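Home Help Board > Laundry and Closets

Do sock organizers with little squares save any time?

Posted by Renata Insaurralde, January 12, 2024

My sister swears by those plastic trays with a square for every pair. I have my doubts. In December I dumped my whole sock drawer on the bed and ended up with 17 singles, and I don't see how a tray fixes that. I also don't want to spend my evening rolling socks so they look nice for the inside of a dresser. Has anyone kept this up for longer than a week? And do you roll or fold?

Hortensia Zúñiga

I was as suspicious as you are. The packaging on mine (Juhl, the cheap one) promised I'd "never lose a sock again," which is nonsense. A tray doesn't find socks. It does show you where the gaps are, and I'll give it that much.
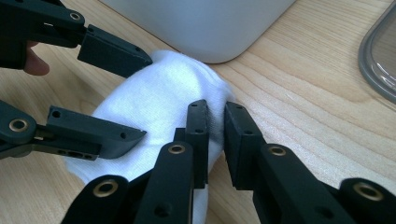

Rolling is where most people give up, I think. They roll from the cuff, the toe flops out, and by the next morning the thing has opened up in the drawer. Start at the toe and keep it snug. What you want is a narrow white bundle with a few soft wrinkles, and the wrinkles don't matter, so please don't iron socks whatever the videos say. Thick wool ones I don't roll at all. They go in a shoebox.

It took me 12 minutes to do a full load the first time. I still think that's too long, but I've kept at it.

Facundo Iturra

just buy 100 of the same sock and throw them in the drawer. done

Begoñe Miranda

Facundo's way is fine if you only own one kind of sock. I don't.

I'd try it on a table before giving up drawer space. What I did:

1. Measure the inside of the drawer, including the height. My first tray was a Fosach and the drawer wouldn't close over it.

2. Clear a table and lay one sock flat, cuff to one side and toe to the other, with the tray set down behind it. Mine has three rows of five, and I was not convinced that 15 squares was enough for anybody with kids -- it isn't, I have two trays now.
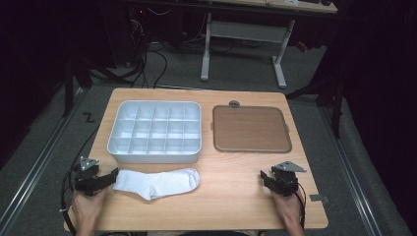 3. Roll one pair and drop it in a square. If you have to shove, the squares are too small for your socks and no method will help. Send it back.

4. Leave the singles out of it. Give them a bag and a month, then they're rags.

I don't believe it saves time overall. You spend it after the wash and get some of it back in the morning.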